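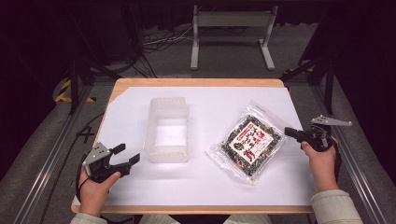
Zadton opens its pantry-chore results to the public, and the bag is still winning (some days)

STIRNHAM, November 28, 2025 – Can a machine put the groceries away yet? Zadton has spent the months since August on one small corner of that question, and today we're releasing our notes, our task list and our scoring sheets for anyone who wants to try the same work at home, in a lab or behind a shop counter.

The short answer is: sometimes, and more often than we expected when we started! The longer answer is in the notes, and we think it makes pretty good reading if you've ever wondered why a machine can weld a car door all day and still make a mess of a bag of snacks.

The project is called Lehner. It covers 11 chores that come up in kitchens, corner shops and stockrooms, from lining up jars on a shelf to folding a tea towel over an oven rail. Every chore is first done by people using hand-held grippers, the same general shape of fingers the machine will have to work with, and the machine then learns from those recordings. No bare fingers, no thumbs, no cheating with a fingernail under the edge of a packet. Our own staff found this humbling. Try opening up a pair of tongs in each hand and tidying your pantry and you'll get the idea.

This release looks closely at the chore we call bag-to-bin: a sealed plastic bag goes into an open plastic container. It sounds like the easiest thing on the list. A four-year-old can do it without looking. We put it near the front of the schedule thinking we would be finished with it quickly and could move on to the tea towel.

Bags are wonderful, awful things. A clear one catches the light along every crinkle, so the edge a camera picks out may be a reflection sitting well inside the real edge. The label in the middle is easy to find, but the label is a poor place to grab, as it's usually flat against the table. The loose margin of plastic around the product is a much better place, and it's also the part that is hardest to see. Then there's the container, which in our setup is translucent with frosted, ribbed walls. To a person it is plainly a box. To a system judging depth from pictures, it can be a bright smudge with a rim.

So what did we learn? The approach matters more than the squeeze. The recordings that taught the system the most were the ones where the person came in low, with the fingers open, and took the bag by a corner that was already lifting off the surface. Recordings where the person pressed straight down onto the middle taught it to chase the bag across the paper. We now ask people to take their time and to leave in their fumbles, and we've kept plenty of those in the set. A recovered fumble is gold.

Two hands helped a lot too. With one gripper steadying the container and the other bringing in the bag, the container stops sliding away on contact. This seems obvious written down. It took us a while, as our earliest sessions had been planned as one-handed work and we were a bit stubborn about it.

We also changed how a try is scored. Until August a try counted as a pass if the bag finished inside the container, even if it was standing up on one end with a corner poking over the rim. Anyone who has tried to shut a pantry drawer on a packet like that will know why we dropped the rule. The bag now has to lie below the rim with the container where it started, and a second person checks. The new rule made our results look worse overnight and we're very glad we brought it in.

Where things stand today:

Rigid items, such as jars and small boxes, go in dependably, including when they start on their sides.

Sealed flat bags go in well when at least one corner is raised. When a bag is lying dead flat on the work surface the system still needs several tries, and sometimes gives up.

Soft, half-full bags remain a proper challenge. We have 2 chores on the list that depend on them and neither is ready to show.

Cloth is further off again. The tea towel is undefeated.

For households, our view is that a machine you could leave alone with the weekly shop is still a way off. For shop floors, we're more hopeful. A stockroom has the same goods coming in the same cartons, the bins stay put, and someone is usually close by to rescue a stray packet. That is a much kinder place for a machine to learn, and we think restocking small goods into open bins could be useful work for it before long.

The next stage is called Zinach. It will add 4 new kinds of packaging to bag-to-bin, including paper sacks and netting, and 6 different containers of varying depth and colour. We'll keep the packets with labels in more than one language as well, having noticed that a system trained on a single brand's look gets rattled by a new design on what is otherwise the same bag. Same size, same weight, different label, and off it goes in the wrong direction – a very odd thing to watch.

The Lehner notes are free to read and share. They include the full chore list, the layout of our work tables, the scoring rules before and after the August change, and a long section on what went wrong. Please don't skip that last part, it's our favourite. Schools and small shops are welcome to borrow the scoring sheets for their own trials, and we would love to hear how your results compare with ours, particularly if you've had any luck with towels.

About Zadton

Zadton studies everyday handling work in homes and shops from its workspace in Stirnham. Requests for the notes, and media enquiries, can be sent through the contact form on the Zadton website.

– ends –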